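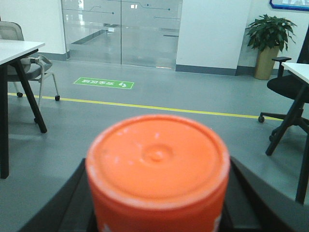

关于 Levwood

你好呀，欢迎点进来！一般人看公司网站是不看“关于我们”的，所以你既然来了，我就多聊几句，想到哪儿说到哪儿，你就当在我们茶水间里坐一会儿。

我是 Levwood 的创办人，大家都叫我老沈。我们做的事情说起来很小：帮别人把办公室收拾好，收拾完了还能一直保持住。桌子摆哪儿、椅子往哪儿推、常用的小东西装在什么罐子里、罐子又放在哪儿、地上的线怎么贴、走道上的提示贴纸朝哪边，都归我们管。不做装修，不砸墙，也不卖整套家具（每个月都有人来问，真的不卖）。

我们是怎么开始的

我以前在一家做测量仪器的公司管行政，那家公司叫 Traltus，我在那里待的时间不短，到现在逢年过节还会回去蹭饭。行政这个活儿，干过的人都懂，每天有一大半时间在回答“那个东西在哪儿”。胶带在哪儿，备用的鼠标在哪儿，会议室的转接头又被谁拿走了。我当时脾气挺急的，有一阵子烦得不行，就趁着加班的晚上把储物柜整个翻出来，摊在地上，一样一样归类，再装回去。收完那天我特别得意，还拍了照片发到群里。结果过了没多久，柜子又变回老样子了，气得我呀！

后来我才慢慢琢磨明白，柜子乱掉跟大家懒不懒关系不大。我把东西按我自己的脑子放，别人哪知道我是怎么想的？于是我开始改：容器换成颜色鲜亮的，远远就能认出来；地上贴一条线，椅子和推车过了线就知道该往回挪；走的路和放东西的地方分开。改完以后问我的人少了很多，我头一次可以安安静静把午饭吃完。

同楼层有家小设计公司的人路过看见了，问我能不能也帮他们弄一下。我周末去弄了。接着又有一家。再后来我就辞职了，家里人觉得我疯了，“给人贴胶带也能算个公司？”我妈原话。2019年11月23日，Levwood 正式开张，第一间办公室只有22平方米，放了桌子以后，两个人要错身都得商量着来。

不过小有小的好处，我们最早的很多办法都是在那间屋子里试出来的。地方那么小，多放一个箱子都会绊脚，所以什么东西值得占着地面，什么东西应该上架，什么东西根本就不该留着，每天都在逼你做决定。

现在的我们

现在团队一共12个人，办公室也换大了，终于有地方可以让椅子往后退了。给你介绍两位，客户来信里提到他们俩的次数最多。

Junpei Kinoshita 负责地面这一块，划线、贴纸、动线，都是他的。他中文讲得比我还标准，贴线的手也稳得吓人，一口气拉过去，中间不带停。他坚持一件事：先在屋里坐半天，看人怎么走，再动手。有的客户会着急，觉得我请你们来是干活的，怎么坐着喝水？可是你让他看完这半天，他画出来的线往往比平面图上的合理得多。人去接水走的是斜线，图纸上可全是直角呢。

Lajos Dudás 管容器和收纳。他家里以前开过一间叫 Szilágyi 的五金铺子，他是在一排排抽屉和罐子中间长大的，所以对“盖子好不好开”这件事有近乎固执的要求。我们曾经看中一批特别漂亮的盒子，颜色、尺寸都对，他拿起来开了几下，摇摇头放回去了。我不服气，自己偷偷买了几个回来用，用了一个礼拜，乖乖认输。

剩下的同事我就不一一写了，他们说要是把他们写上来得先给他们过目，我嫌麻烦，哈哈。想认识他们，来喝茶就行。

我们很在意的几样小东西

先说罐子。我个人最喜欢圆筒形的罐子，平盖，颜色要实在，橙色就特别好。在灰色地面、白色桌子的办公室里，一个橙色的罐子放在哪儿你都看得见，找的时候省心，放错了地方也一眼就能发现。圆的拿起来顺手，转一下就能看到另一面的标签。盖子用久了会有点小划痕、小白点，这个我们从来不换，能用就一直用下去。有新来的同事提议定期换新的，我说你先看看我那只杯子。

标签呢，我们的习惯是字少。写“夹子”就写“夹子”，别写“长尾夹及各类文具夹（大中小）”，写那么长，站着的人谁会低头去念。字要够大，贴的位置要统一，要是罐子平时摆在低处，那就得考虑人是从上往下看的，侧面贴得再好看也没有用，得在盖子上想办法。

再来说地上的线。黄线我们用得最多，窄窄的一条就够了，太宽了屋子像仓库，坐在里面上班的人会不舒服。线要不要从桌子底下穿过去？Junpei 的意见是要。桌子是会动的，今天往左挪一点，明天来个新同事又往外拉一点，线要是贴到桌边就停了，桌子一挪，地上就剩下半截莫名其妙的东西。一条线完整地走过去，家具怎么摆它都在那儿，大家心里有数。

灰色的光面地板贴线最舒服，灰尘擦一擦就能贴。地毯我们也接，但会提前跟你讲清楚，效果差一些，耐不耐用也要看你们那边走动多不多。

绿色的地贴我也要夸一夸！我们给办公室做地贴，底色常选绿的，配白字，旁边放一个小小的脚印图案，外面再留一圈细白边。绿色看着和气，跟黄线放在一起也不抢。地贴最要紧的是方向，同一张贴纸，从门口进来的人看是正的，从里面往外走的人看就是倒的，这没法两头都讨好，所以每一张下地之前都要先问一句：给谁看的？我们在这上头吃过亏，有一回在客户那里贴了一整条走廊，收工时我从另一头走回来，发现方向全反了，只好一张张揭下来重贴，贴到半夜。那天的夜宵是我请的。

桌椅虽然不卖，可我们会帮你摆。白色台面配黑色金属桌腿的桌子，现在好多办公室都在用，轻巧，也好擦。要留意的是斜着伸出来的桌腿，脚会落在比你想象中更靠外的地方，量尺寸的时候千万别只量台面，要连桌脚一起量。我们当年在那间小屋里就没量，结果桌脚正好顶着柜门，柜门只能开一条缝，里面的打印纸要侧着抽出来。

椅子的话，请大家下班的时候往桌子底下推一推。就这么一个动作，走道立刻就宽了。带扶手的要先看看扶手能不能进得去，进不去就把桌子或者椅子的高度调一调。浅灰色网背的办公椅我自己也喜欢，夏天坐着背上透气，就是椅垫的边角容易积灰，打扫的时候顺手拍两下。

我们是怎么干活的

流程很简单，先来看，再聊，然后动手，过一阵子回来看看。

看的时候我们不会让你提前打扫，拜托拜托，千万不要打扫！平时什么样就什么样，桌上有没喝完的咖啡也别收。我们要看的就是东西自己“跑”到哪儿去了。剪刀老是出现在打印机旁边，那说明剪刀就该住在打印机旁边，何苦每天把它请回抽屉里去。

聊的时候最好让真正坐在那间屋里的人来聊，老板可以旁听，但请少说两句。（写到这里我有点心虚，我自己开会话就很多。）我们会问一些很琐碎的问题，比如你早上进门第一件事是干什么，包放在哪儿，找不到东西的时候先去问谁。被问到最多的那个人，往往就是下一步要“解救”的对象。

动手一般安排在你们下班之后，或者放假的时候。小一点的办公室一个晚上就能完工，大一点的分区来做，每天只动一块，第二天大家来上班，除了那一块，别的还是老样子，不至于一下子懵掉。

最后是回访。完工之后满12个星期，我们会再来一趟，这一趟不另外收钱。线翘边了就补，罐子放不住就换位置，标签没人看就撕掉重写。我挺享受这一趟的，能看到客户自己改了些什么，有时候改得比我们好，那我们就学走啦。

我们做过的最大的一单是 Skivemville 的一个办公园区，光是标签就贴了2073张，Lajos 一张张记在他的小本子里，所以这个数字我敢写上来。做完那一单，全公司都不想再看见标签机，我给大家放了假。

有些活我们不接

搬家不接，我们没有车队，也搬不动你的保险柜。消防通道和安全标识的正式设计不接，那要找有资质的单位，我们可以按照他们的图纸配合着贴。还有一种，就是老板想趁着整理把员工桌上的照片、玩偶、绿植统统清掉的，我们也不接。人家一天坐在那里那么久，桌上放个小恐龙怎么了？

另外，如果你只是想买几个罐子、一卷胶带自己回去弄，完全可以，写信来问就行，我们很乐意告诉你该怎么挑。自己动手弄好的办公室我见过不少，有几间真是让人羡慕。

想来看看的话

我们的办公室平时可以参观，提前打个招呼，省得你来了大家都在外面跑。来了请随便看，随便开盖子，柜子也可以拉开，里面是什么样就是什么样，我们自己也有几个抽屉是见不得人的（靠窗那个别开，那是我的）。鞋子不用换，走路的时候沿着线走或者踩着线走都没关系，贴在地上的东西就是给人踩的。

写信给我们的时候，麻烦附上几张屋里的照片，手机随便拍的就好，再告诉我们一下有几个人在里面坐、平时最头疼的是哪个角落。照片能拍到地面的话就更好了，Junpei 每次都要追着人家补拍地面。信一般是我来回，忙起来可能慢一点，但一定会回。

茶是有的，咖啡也有，杯子在水槽上面那一层，标签写着“杯子”。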